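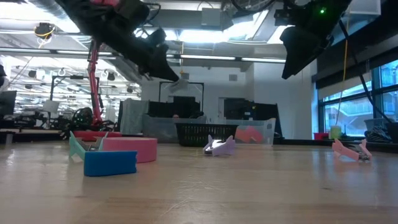
Jullumen Community Help
Home Topics Robots and motion Unanswered Members Log in

Ceiling-mounted arm drops a little after an emergency stop, then code 113 on restart

Mylene Fajardo
Posted January 11, 2021

We have two arms hung over one table, both reaching down from above. The job is simple sorting. The arms pick up foam shapes and blocks and put them in a bin at the back of the table. Both run off a Drultico controller, build 2444.

On Friday someone hit the emergency stop in the middle of a pick. The left arm froze where it was. The right arm dropped a bit before it held. I would say two or three centimetres at the gripper. The gripper was low at the time, so it landed on a foam piece and squashed it against the table. No one was hurt and the foam came back to shape, but I didn't like it.

When we released the stop and powered up again, the right arm gave code 113 and would not enable. The log says "position mismatch at enable, joint 2". I cleared it, it enabled, and then it gave a small jerk upward as if it was trying to get back to where it thought it should be. One of our students had a hand on the table at that point, well to the side. We've left it switched off since.

Things I have checked:

- The mounting bolts on the right arm are tight.
- The cable from the arm isn't pulled tight anywhere in its travel.
- The left arm does not do this. I tried the stop on it five times in different poses.
- The payload is set the same for both arms.

The arms had done roughly 600 picks that week without any trouble, at the same speed as always. Is this a brake problem or a settings problem? And is there a safe way to test it without the gripper hitting the table again?
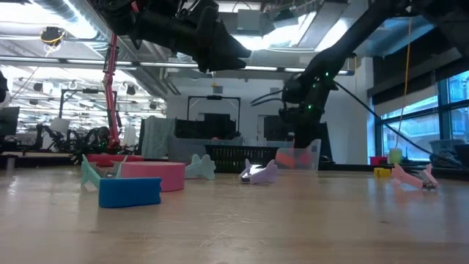 I should add that the right arm was moved to its current mount in September. Before that it stood on a bench. We used the same settings file when we moved it and changed only the mounting angle.

Efren Policarpio

Leave it off until you've sorted this out. You have two separate faults and the second one is the one that could hurt somebody.

First, the drop. When the stop is pressed the drive cuts out and the brake closes. There is a gap between the two if the timing is wrong or the brake is slow, and during that gap the arm is free to fall. On a bench-mounted arm that is folded up you might never notice. On a hanging arm stretched out over a table, joint 2 can be carrying a lot of the weight. Look in the settings file for the brake delay. If the file came across from the bench, it may have a value somebody put in for a different setup. I once found one set to 800 milliseconds, and that arm fell a lot further than yours did.

Then compare it with the file on the left arm. Since the left one behaves, any difference in the brake section is worth a look.

If the values match, suspect the brake itself. To test it:

1. Clear the table completely, bins as well, and keep everybody out of reach.
2. Move the arm at slow speed to a pose with the gripper high and the arm stretched out.
3. Put a support under the arm, just short of touching it. We use a padded stand.
4. Measure the height of the gripper, press the stop, and measure again from outside the reach of the arm.
5. Wait ten minutes and measure once more.

A drop at the start and then nothing means timing or a slow brake. If it keeps creeping down, the brake is slipping and needs to be replaced. Don't try to clean or adjust it yourself.

Second, the jerk. Code 113 is telling you the arm is no longer where the controller last saw it. If you clear the code without updating the stored position, the controller drives back to the old one as soon as it enables. Go to the recovery page, choose "use current position", and then clear. Only do that after you know why it moved. And no hands on the table during enable, not even off to the side.

Sison_T

had the same code, turned out to be a loose encoder plug. reseat it with the power off and see if it goes away

Efren Policarpio

A loose plug could give you the code but it wouldn't make the arm fall. Check it by all means, but do the brake test too.

Mylene Fajardo

Thanks both. I compared the files. The brake delay on the right arm is longer than on the left by quite a lot, and there's an old comment beside it from the bench days. I haven't changed it yet. The Rarley service people are coming on Thursday and I'd like them to see it as it is and test the brake while they're here. We've locked the power switch until then and put a sign on it. I'll post what they find.

Contact us | Rules for posting | © Jullumen Community Help | Back to top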